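Magazine > Features > Motive Power

Fitting a Second-Hand Engine to the Plisura Shunter

October 20, 2019
By Eino Ahonen

The four-wheel diesel shunter at Plisura was built for quarry work and spent most of its life on a mile of level track at Deltstead. It came to the heritage line with a six-cylinder engine, a two-speed gearbox and a chain final drive. The engine had logged 3,554 hours since its last rebuild. Compression on cylinders four and five was well below the maker's limit, and the oil showed coolant on two successive tests.

The choice was between a full rebuild and a replacement. New liners for this engine are no longer made, and the one quote received for having a set machined was higher than the price of a complete used unit. A generator set of the same engine family was found at Jodthorpe with 995 hours on the meter. It had been run at constant speed for its whole life, mostly on test, and had been stored indoors. 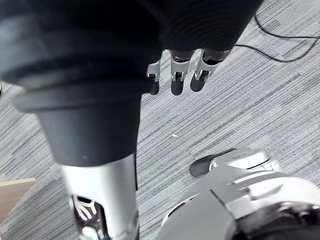
A generator engine is set up differently from a rail engine. The governor holds one speed and resists any change from it, while a shunter needs the full range from idle to rated speed under a load that varies by the second. The governor from the old engine was therefore stripped, cleaned and moved across with its linkage. The fuel pump was recalibrated to suit, and the maximum fuel stop was set on the bench before the pump went back on.

Mounting took longer than expected. The generator unit had its feet cast into the flywheel housing, and these fouled the frame stretcher on both sides. Two courses were open: cut the stretcher or change the housing. Elżbieta Bielecka, who is in charge of the mechanical work, ruled out any cutting of the frame.

"That stretcher carries the brake shaft as well as squaring the frame," she said. "I was not going to notch it for the sake of a casting we could swap in two days."

The housing from the old engine was cleaned and checked for cracks with dye. It was sound. Bore runout was measured with a dial gauge after fitting and corrected with offset dowels.
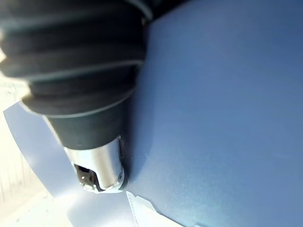
Cooling and exhaust

The original radiator was retained. A flow test showed 75 percent of the rated figure, and after the tanks were removed and the tubes rodded through it came back to within the limit. The fan is belt driven, and on the replacement engine the crank pulley is larger, so the fan would have turned faster than intended at full engine speed. A larger fan pulley was turned up to restore the ratio.

The exhaust manifold exits at the rear on the generator engine and at the front on the old one. The castings are the same part reversed, with the same stud pattern, and no new pipework was needed beyond a short flanged spacer. Lagging was renewed from the manifold to the cab bulkhead.

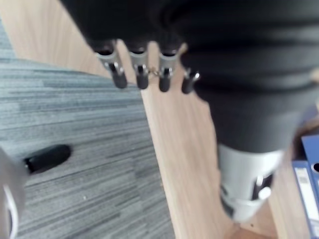
A robot hand above the floor.

Trials

First running was in March, with the final drive chain disconnected. Oil pressure was steady at idle and at full speed. The chain was then refitted and the locomotive was run light, followed by a trailing load of 251 tons on the level - more than it is likely to see in normal use. Coolant temperature settled after the third run and stayed there.

One fault remains. The gearbox is slow to take up drive in low range when cold, which the old engine may have masked by idling faster. The control air supply is the first suspect, and the Munro valve in that circuit will be changed before the box is opened.

The locomotive is cleared for yard work in the meantime. Approval for passenger trains depends on a brake test and a second oil sample, both to be done with the gearbox fault cleared.

Related articles
Chain Final Drives: Wear Limits and Adjustment
Deltstead Quarry and Its Railroad
Reading an Oil Analysis Report
Air Brake Overhaul on Small Diesels
Jodthorpe Yard: What Is Left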